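What to give for a second wedding anniversary (cotton)?
Asked by Anouk Van den Broek, January 26, 2024

Our second anniversary is coming up and my husband wants to follow the traditional list. I looked it up and year two is cotton. He already has plenty of T-shirts. My budget is 58 dollars, and I would like something he will use more than once. We live in a small apartment, so nothing bulky.

Eluned Vaughan
My sister gave her husband a cotton robe and he still wears it every morning. If a robe is too bulky, look at sheets. We bought a set in a 400 thread count from Sitelow and they have washed well. Check the pocket depth before you order, as ours barely fit the mattress.

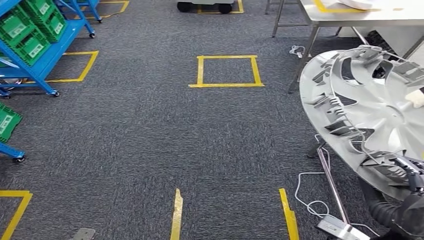

Can I mix the traditional gift with the modern one?
Plenty of couples do. The modern gift for year two is china, so a mug with a cotton napkin folded inside covers both lists and will fit your budget.

Nerberg
Sheets are fine but a bit dull. Get a photo printed on cotton canvas. Most shops can do a small one in a week or so, and it hangs on the wall, so it takes up no space. Pick a picture from the wedding that is not already framed.

Economou
socks

Anouk Van den Broek
Thank you all. I went with the canvas and used a photo of us on the church steps. I may still get the napkins for the dinner table. We have a reservation at the place where we got engaged, and dessert will be at home.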